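Stetuner 2指グリッパ 導入と予算のご案内

Stetunerは、衣類、タオル、寝具などの布製品を扱う作業に向けた電動2指グリッパです。協働ロボットのアーム先端に取り付けて使用します。このページでは、機種の選び方と、見積依頼の前に決めておいていただきたい項目をまとめています。

構成と型番
本体のみの「ST-95」と、手首カメラ付きの「ST-128」の2機種があります。型番の数字は最大開き幅(mm)です。ハンドタオルや肌着が中心であればST-95で足ります。毛布や厚手のフリースを端からつかむ作業が含まれる場合は、ST-128をお選びください。指先は丸形が標準で、平形は別売です。

標準付属品
本体、取付フランジ、電源ケーブル、通信ケーブル、指先1組、取扱説明書(日本語・英語)。制御用PCとアームは付属しません。お手持ちのアームに取り付ける場合は、フランジの規格を事前にお知らせください。

布製品で費用が変わるところ
硬い箱や容器の搬送と比べると、布の作業は本体価格以外の部分で差が出ます。つかむ位置が毎回変わるため、カメラの調整と動作の教示に日数がかかります。寝室や介護居室のように、ベッドの上にクッションやぬいぐるみ、掛け物が一緒に置かれる環境では、対象物の種類を先に絞っておくと見積が出しやすくなります。

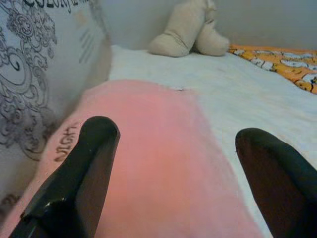
当社の見積では、本体、設置、教示、保守の4項目を分けて記載します。教示は対象物9種類までを基本料金に含み、10種類目からは1種類ごとの追加です。起毛した生地と薄手の生地は別の種類として数えます。色や柄の違いは、カメラでの見分けが必要な場合だけ別扱いになります。

消耗品と保守
指先の表面材は交換部品です。初年度は予備1組を本体と同時に購入されることをお勧めします。糸くずが指の付け根にたまりやすいので、清掃の時間も運用計画に入れてください。保守契約は年単位で、途中解約の場合の返金はありません。部品番号1014(指先・丸形)は国内在庫品、平形は取り寄せです。

貸出機
購入前の確認用に、ST-128の貸出を行っています。期間は2週間、往復の送料はお客様負担です。実際に扱う布を用意して試してください。貸出中に取得した設定ファイルは、購入後の機体にそのまま読み込めます。ST-95の貸出機はありません。

見積依頼の際にお知らせいただく項目
アームのメーカーと型式
対象物の種類と最大寸法
作業面の高さと材質(マットレスの場合は厚みも)
設置場所の電源
希望納期

納期
ST-95は受注後4週間、ST-128は7週間です。5月は設置作業の予約が混み合います。年度予算で購入される場合は、検収日から逆算してご依頼ください。

お問い合わせ
Grirkau 機器販売部
製品・見積担当 Iveta Gajdoš
設置・教示担当 Vikas Rathore
記載内容は2023年2月28日現在のものです。仕様および価格は予告なく変更する場合があります。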